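Council extends small electronics collection at Granevstead depot

Last updated: 03/04/2023

Granevstead council has extended its small electronics collection for a further 2 years and will move the service to a larger bay at the Herko Road waste depot. The change was approved on the recommendation of the works department, which reported that the present drop-off point no longer has enough covered storage.

The collection began as a trial in December and accepts household items that fit through the chute at the depot counter. Under the extended program, residents may also leave items too large for the chute, provided they can be carried by one person and weigh no more than 8 kilograms. Televisions, whitegoods and air conditioners are still handled through the booked kerbside service.

Works manager Severino Tejada said the new bay would have a sealed floor, a roller door and separate cages for batteries. Batteries have been the main handling problem during the trial. Loose lithium cells were found mixed with chargers and toys on several occasions, and staff have had to stop and clear the hopper each time.

"If the battery comes out without tools, take it out and put tape over the ends," Mr Tejada said. "If it does not come out, hand the item to staff at the counter."

Sorting will be carried out under contract by Kestus, which already handles scrap metal for the depot. Collected goods are first checked for damage and leaking cells. Items that pass are separated into cables, boards, motors and mixed plastic, and each stream is stored dry until there is enough for a full load. The contract sets a limit of 40 days on storage of any one stream.

Contract supervisor Leandro Benítez said boards and small wired parts are kept apart from the start, as copper and solder are recovered by different processors. Plastic casings are shredded only after labels and rubber feet are removed. Coloured plastic is accepted, but foam and fabric are not.

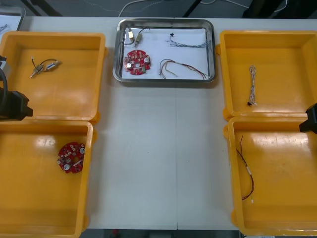

Fees and hours

There is no charge for household quantities. Businesses will pay a fee by weight, set at the same rate as the depot's light metal charge. Tradespeople bringing in customers' old fittings are treated as businesses and should bring a current account number.

The counter will close for 3 days while the scales are moved. During the closure, residents are asked to keep items at home and not to leave them at the gate. Normal hours will apply once the new bay opens, and the entrance will be from the side lane.

Councillor Ignacio Zabala asked for a report on the amounts collected before the end of the first year, including the share that is sent on for recovery and the share that goes to landfill. The works department agreed to provide the figures by suburb where records allow. Data held on phones and computers remains the responsibility of the owner, and the depot does not offer a wiping service.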